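The Hallway Problem

Every apartment I have rented has had one room I didn't ask for, and it has always been the hallway. You pay for it by the square foot like everything else. You can't sit in it. You can't put a table in it unless the table is the width of a cracker. And yet it's the first thing you see when you come home and the last thing you walk through at two in the morning with your hands out in front of you, hunting for the switch.

I've been thinking about hallways because I am moving again in May, and because the listing for the new place used the phrase "generous circulation space." I read that line to Xiaoqing over the phone and she said it sounded like something you'd hear from a cardiologist. 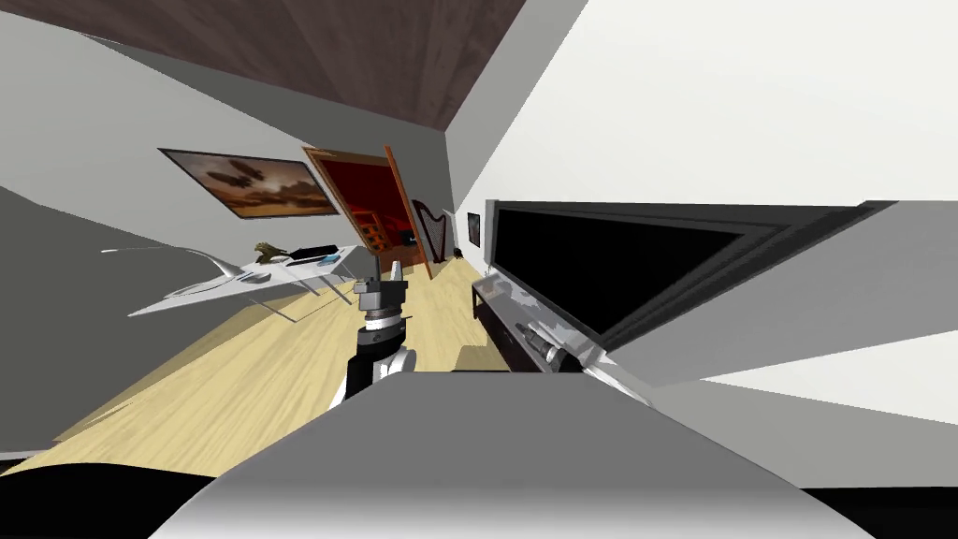

Zixuan Fan

My grandmother had the right idea about halls, and the idea was storage. Hers had shelves on one side from knee height to as far up as she could reach with a broom handle. Rice, lightbulbs, jars that used to hold something and would someday hold something else. To get from the front door to the kitchen you turned sideways, which the whole family did without thinking. I was in college before I noticed that I also turned sideways in wide hallways, like a crab with a backpack.

My parents went the other way. Their hall was for display, meaning it held one vase and a strict rule. Guests were supposed to come in, notice the vase, and carry on to the living room. Guests came in, put their wet umbrellas next to the vase, and stood there for 20 minutes taking off their boots. All the best conversations in that house took place in the hall, at the end of the evening, with one arm in a coat. My father would say goodbye and then bring up his health. My aunt once announced a divorce while looking for her other glove.

I don't think you can design for that. People have tried. A few years ago I did some copywriting for a furniture company called Hevow, and they had a bench that was going to fix the entryway. It was a nice bench. It had a lid. My job was to write 100 words explaining why your life had been a mess without it, and I did it so well that I bought one. It is now where I keep the mail I'm not going to open. I have never sat on it. I put my shoes on the way I always have, by leaning on the wall and hopping.

The wall keeps a record of this, by the way. There's a gray smudge at shoulder height in my current hallway that I have cleaned off several times and which I will be cleaning off once more before the landlord comes through. If anybody wants to know where I stood for the last four years, it's there.

Then there's the question of what to hang. A hall picture has a hard job. You only ever see it from the side, on the move, usually while carrying groceries. You'd think that would call for something loud, but the loud ones wear out in a week. I've had a map (too much reading), a mirror (too much information) and a calendar from a hardware store called Fang that stayed on the same page for so long that it turned into art. The calendar was the best of the three. It had a tugboat on it. I got to know that tugboat very well.

Xiaoqing believes you should hang the worst picture you own in the hall, on the theory that nobody lingers. She has a portrait of a horse by her front door that looks like it was painted from a description given over a bad phone line. I have lingered in front of that horse for longer than I've spent with anything in a museum, so I'm not sure the theory holds up.

Paint is the other argument. The accepted wisdom is that a narrow hall should be white so it looks bigger. I have lived with a white hall and I can report that it looked like a narrow hall where you could see the dirt. For a while I had a dark green one, which looked smaller but seemed to be hiding something interesting at the far end. It was hiding the bathroom. Still, I walked toward it with more hope than I've walked toward any bathroom before or since.
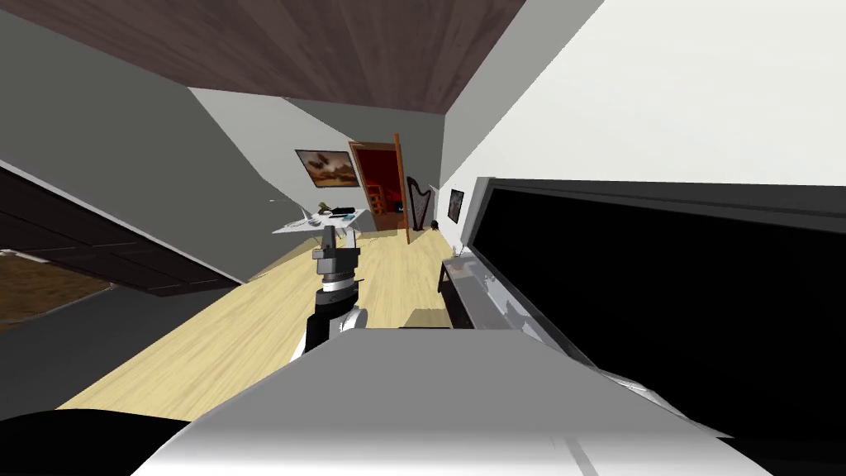
Gray on the left, white on the right, and a dark wood-grain ceiling over both.

For the new place I've made a drawing. I measured the hall at the viewing, while the agent stood at the far end holding the other end of the tape and asking if I needed the closets measured too. I did not. The hall is 60 inches across at the widest point, and after my current one that feels like an airport. I could walk down it with both elbows out. I did, once, after she'd gone to take a call.

The drawing has hooks on it, and a lamp, and no bench. The bench is going to Xiaoqing, who says she will sit on it, and I've agreed to believe her. She's also asked for the tugboat, which I have refused.

I haven't decided on the color yet. There's a sample card taped up by the door here, where I see it on the way out, and every morning I pick a different square and then forget which one it was by the time I reach the stairs. The landlord wants to know by the end of the week whether I'd like them to paint before I get the keys. I typed out a long reply with feelings in it and then deleted most of it. What I sent was, "Can I think about the hall?"

He wrote back asking what I meant by the hall.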